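Triludcombe bench notebook
June, started 9:40 am

Teleop, two arms, bottles and caps

Third session on the cap task. I am writing this one up properly because the last entry read like a sales sheet and I was the one who wrote it.

Plan for the morning was to collect 18 clean demonstrations of the same move: left arm steadies a bottle, right arm brings a cap over and sets it on the neck. One operator, driving both arms remotely. Recording goes to the Jendumik box as before, same folder layout, suffix "caps_c".

My complaint going in, so it's on record before the results are: the Grumus planning note says we need 2,000 demonstrations for this task and 2,600 "for comfort." I can't find where either number comes from. The note cites the Ó Néill report, and the Ó Néill report is on drawer opening, with one arm. If somebody has a better source, write it in the margin.

Setup notes

Homed both arms, then checked the grippers open and closed from the operator side. Left one lagged on the first close and was fine after a restart. I don't trust "fine after a restart" and have put it on the fault list.

Objects go wherever the operator likes for this batch. Last time we laid them out on a grid and the trained policy did well on the grid, which tells us it learned the grid. Bottles can be upright or on their sides. Caps are spread out, and the plant stays on the surface as clutter.

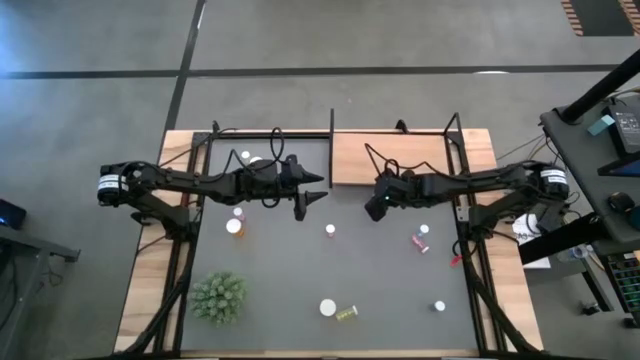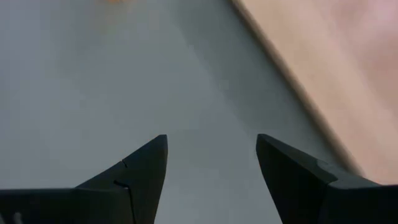

Bench with both arms out over the gray surface, and the wrist view with the jaws open.

What I don't believe yet

1. That the wrist view is pulling its weight. Between the jaws I often get plain gray and nothing else, with the edge of the wood off to one side. If the policy is meant to find a small white cap from that, it needs the cap in view long before the operator bothers to put it there. My guess is that the head view does all the finding and the wrist only matters for the last bit of the approach. Easy to test: train once with the wrist stream blanked and compare. We have been saying "easy to test" since the first session.

2. That the operator's pauses are harmless. Every demo has a stop before the grasp where the human is judging depth on a screen. The arm copies the stop. In the last rollouts it hung over the bottle doing nothing, and we called it "careful" in the write-up. I'd like that word taken out.

3. That white caps on gray are a fair trial. They stand out. Put a white cap next to the white cup and I expect trouble. Same for the flat white disc.

4. That pinching a cap with pointed fingers is the right move at all. By hand I would come down over the top with my palm. The operator can't do that with these grippers, so we are teaching a workaround and calling it the skill.

Count and discards

Got the 18. Threw out five: two dropped caps, one where the bottle rolled, two where I bumped the operator's chair. Kept one ugly demo with a regrasp in the middle, marked "regrasp ok". There was an argument over that one. My view is that a set with no recoveries in it teaches no recovery.

Running total on the box says 2,365 episodes. That includes the early drawer work and the batch with the wrong gripper scale, so please don't quote it as the cap total. It has already been quoted once.

To do

Blank-wrist training run, before we collect any more.
Trim the pauses from a copy of caps_c, leave the original alone.
Left gripper lag: log the close command against the measured position for a full session.
Ask Grumus for the basis of the 2,000. In writing.
Next batch, cap starts close to the cup every time.

Stopped at 12:15 pm. Arms parked, power off, fault list updated.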